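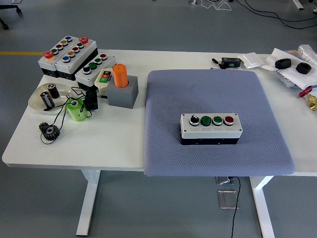

Push-button boxes, a gear and two capacitors on a white desk.

Home Things Animals Space Ask Us

12 February 2022
By Sorin Ghiță

Why Do Buttons Come in Different Colors?

Have you ever seen a gray box with a row of bright buttons on it and really, really wanted to press one? Me too! Boxes like these are called control boxes, and people use them to tell big machines what to do. An elevator, a crane, a conveyor belt at the airport – they all need somebody to say "go" and "stop."

Let's start with green. Green very often means start, just like a traffic light (easy to remember!). Red means stop. Look at the box on the blue-gray cushion and you'll find two green buttons and a red one, each with its own shiny silver ring.

Now find the black knob on the same box. You don't push that one, you turn it. It's called a selector switch, and it lets you choose between settings, a bit like the dial on a washing machine.

Two of the boxes at the back have a big red button shaped like a mushroom. That's an emergency stop! It's big so you can smack it with your whole hand, even in thick gloves. On most machines it stays down after you hit it, and you have to twist or pull it before anything can run again.

What about yellow and blue? Those can do different jobs on different machines, so workers check the labels or the manual first.

The little cream-colored switch with one red and one green button is a pendant switch. "Pendant" means something that hangs, like a necklace. These usually hang on a cable so you can walk along with the machine while you work it.

And the black cylinders with silver ends, in the clear dish? Those are capacitors. They store electricity for a short time and let it out when it's needed. Never take one out of a machine at home, as it can still give you a shock after the plug is pulled.

Try this: draw your own control box with 6 buttons. What does each one do? Mine has a blue one for pancakes.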